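Getting more use out of cardboard trays

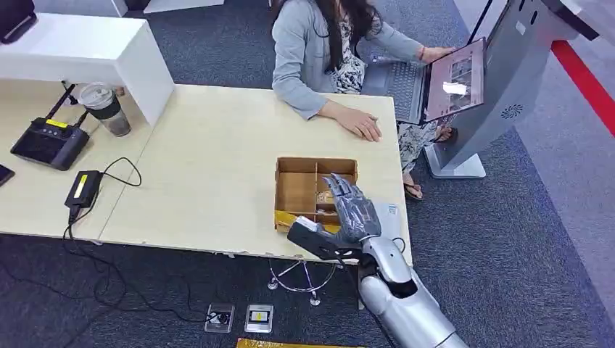
Shallow cardboard trays come into most houses without anyone asking for them. They arrive under cases of canned food, under seedlings from the garden center and under bottled water. Most go straight out with the recycling. A tray set at the front edge of a long desk gives small things a place to land, and it lifts away in one move when the desk needs wiping. The same tray works in a pantry, a refrigerator or a garage cabinet.

Choosing trays

Look for one-piece trays with folded corners. Glued corners let go in damp rooms. Press the bottom with your thumb, and if it stays dented, use the tray for paper only. Leave behind anything with grease spots or a sour smell.

I get most of mine from the Cha grocery in Dallutham, which sets them by the door after 7 in the evening. September is the best month, when the canning supplies come in.

Stiffening the bottom

Cut a second piece of cardboard to fit inside, with the ridges running across the ridges of the tray. Spread white glue thinly, right out to the corners. Weigh it down with books and leave it overnight. I use Vukard paper tape on the rim – two layers, folded over the top edge.

Lining

For a desk, plain brown paper is enough. For the refrigerator, use a cut-up plastic bag under a paper towel. Onions and potatoes want no liner at all, and they want separate trays.

Drawers

Measure the drawer at the back as well as the front. Older drawers are often narrower at one end. Trim the tray walls a little lower than the drawer side so nothing catches. If the tray slides, put a dab of poster putty under each corner.

Screws and nails

Cardboard will hold more than you expect, but not on one hand. My heaviest tray has 793 wood screws in it, left over from a Bavavitz shed kit, and I carry it with both arms underneath.

When to throw them out

Check pantry trays when you change the shelf paper. Soft corners, stains or small holes mean the tray goes. Silverfish like old glue, so don't keep a stack of spares in the basement. Store them flat on a high shelf, unfolded if the corners allow it.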